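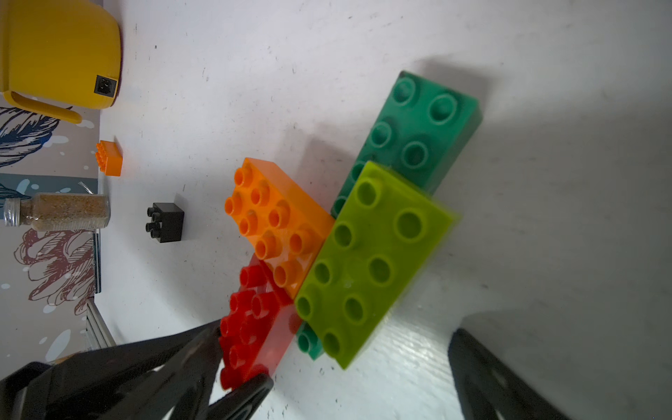 일테스크 사료관, 볼라흐 문서 2,624건 공개… 국경지대 생활사 연구에 쓰일 듯

12월 23일 오후부터 열람 시작. 일레제크(Illeseck) 사료관이 그동안 미정리 상태로 묶여 있던 볼라흐(Bollach) 계곡 관련 문서를 일반에 공개했다. 모두 2,624건. 세관 장부, 교구 기록, 목재 운반 허가증, 편지, 손으로 그린 경계 지도 등이 섞여 있다.

정리를 맡은 사람은 환경사 연구자 바르쉬 데미르타쉬(Barış Demirtaş). 변경 지역의 산림 이용과 주민 이동을 오래 연구해 왔고, 이번 작업에는 8년이 걸렸다. 원래는 3년 계획이었다고 한다. 늦어진 이유는 언어. 장부 한 권 안에서도 작성자가 바뀔 때마다 표기법이 달라지고, 같은 마을 이름이 네 가지로 적힌 경우도 나왔다.

"지명부터 맞춰야 했습니다. 그게 안 되면 누가 어디서 나무를 베었는지도 알 수가 없어요." 데미르타쉬의 말이다. 그는 색인에 현재 지명과 옛 표기를 모두 넣었고, 확인이 안 된 곳은 물음표를 그대로 남겨 뒀다고 했다.

벌목 분쟁 기록에 관심 몰려

연구자들이 먼저 찾는 자료는 벌목 분쟁 기록. 계곡 양쪽 마을이 같은 숲을 두고 24년 동안 다툰 사건인데, 청원서와 답신이 거의 빠짐없이 남아 있다. 한쪽은 관습상 권리를, 다른 쪽은 측량도를 내세웠다. 판결문은 없다. 중간에 관할 관청이 바뀌면서 흐지부지된 것으로 보인다는 게 사료관 측 설명.

하천 관련 문서도 꽤 된다. 일투스(Iltus) 강의 봄철 범람을 적은 교구 일지가 대표적. 물이 어느 집 문턱까지 올라왔는지, 다리를 언제 다시 놓았는지가 짧게 적혀 있다. 날씨 기록으로 쓰려고 남긴 글은 아니지만 기후사 쪽에서 문의가 벌써 들어왔다고 한다. 다만 일지 중 2권은 곰팡이 피해로 이번 공개에서 빠졌다. 보존 처리 끝나는 대로 추가 예정, 시기는 미정.

공동 연구자인 프레디 산체스(Fredy Sánchez)는 편지 묶음을 담당했다. 대부분 계절 노동자가 집으로 보낸 것. 내용은 품삯, 가축 값, 아이들 안부 같은 것들이다. 산체스는 "관청 문서에는 월경자로만 나오는 사람들이 편지에서는 장인이고 조카고 빚쟁이"라며 두 자료를 나란히 읽어야 한다고 말했다. 편지 일부는 받는 사람 이름이 지워져 있어 누구 앞으로 간 것인지 아직 모른다. 필체를 비교해서 좁혀 가는 중.

비판도 있다. 색인 용어가 지나치게 현대적이라는 것. 당시 문서에 '국경'이라는 말은 드물고 '이쪽 물가', '저쪽 물가' 같은 표현이 대부분인데 색인에서는 한 항목으로 묶였다. 데미르타쉬는 지적을 받아들여 다음 수정판에서 항목을 나누겠다고 했다.

바이두 총서로 자료집 출간 준비

문서 가운데 중요한 것을 골라 자료집으로도 낸다. 바이두(Baidoo) 총서로 나오며 원문과 번역문을 마주 보게 싣는다. 지도는 따로 접어 넣을 계획인데 인쇄비 때문에 크기를 줄일 수도 있다고. 서문은 데미르타쉬, 편지 부분 해설은 산체스가 쓴다. 가격은 안 정해졌다.

사료관은 출간에 맞춰 작은 발표회도 준비하고 있다. 주제는 변경 지역의 숲과 강, 그리고 세금. 발표자 명단은 아직 안 나왔다. 계곡 주민 가운데 옛 지명을 기억하는 사람들의 이야기도 녹음해 색인에 붙이는 방안이 검토되고 있다.

열람은 무료. 원본은 사전 신청을 해야 볼 수 있고 복사본은 열람실에서 바로 볼수 있다. 세관 장부는 크기가 커서 한 번에 한 권만 나온다. 개인 연구용 촬영은 되지만 플래시는 안 된다. 신청서에 문서 번호를 꼭 적을 것. 번호 없이 제목만 적으면 찾는데 시간이 더 걸린다고 사료관은 밝혔다.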